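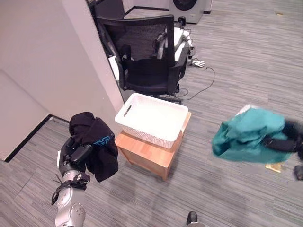 What do you actually get to see on a visit to a laundry and folding open house? Mostly clothes, baskets and people arguing kindly about sleeves, plus a pretty decent cup of coffee if you get there before ten.

I'd been meaning to go to the Standora open house for ages, and on Friday I finally made it. Standora is a home organizing workshop on the upper floor of an old office building, 26 steps up from the street (it's painted on the wall, so I didn't have to do the math while puffing). They run classes in washing, sorting, folding and putting away, and twice a year they open the doors and let anybody wander through. It was free, too!

I started in the sorting room, which has carpet on the floor and felt a lot more like somebody's spare room than a classroom. The thing I went home wanting was the basket setup. It's just a white plastic basket with rounded corners and a woven-looking texture on the sides, sitting up on a small wooden stool with a square top. The basket is a little wider than the stool and pokes out in front. I love that! My basket at home lives on the floor, and by the third T-shirt my back is complaining. The woman at the door told me they tried tall folding tables first and everyone just piled junk on them. A little stool only has room for the one basket, so that's all that ever goes on it.

There was black clothing to deal with and a teal piece too, which got my group talking about colors. I'm a "throw it all in on cold" person and I was badly outnumbered. The house rule at Standora is that darks get their own load for the first 6 washes and after that you can do what you like. They also say to turn anything with printed lettering inside out before it goes in the basket, while it's still in your hand. I've ruined enough shirt fronts that I'm willing to give it a shot.

Next door was the Gelteo shelf display. Gelteo is their own system of slim dividers for closets, and it was nice enough, but I have deep closets with weird corners and I couldn't see it working for me. A couple next to me bought a whole set on the spot, so what do I know.

The big draw was the Fung fold, taught in the back room in short sessions all morning. You lay the shirt face down, bring both sides in, tuck the sleeves and then roll it up from the hem (I kept rolling from the collar, and mine came out looking like a burrito). By my fourth try I had one that stood up by itself, and I was way too proud of it. The session ran long and the room got stuffy, so maybe take a water bottle.

A wall chart in the hallway said 656 people came through last year, and they were hoping for 841 this time. It was busy when I left, with a line down the stairs, so I'd go early.

Parking is the one real pain. The lot on Senel Street fills up fast, and the meters out front only take coins. I ended up three blocks over and walked back past a bakery, where I picked up a cinnamon roll for the drive home. The next open house is in January, and I've already told my sister she's coming with me and bringing her own basket.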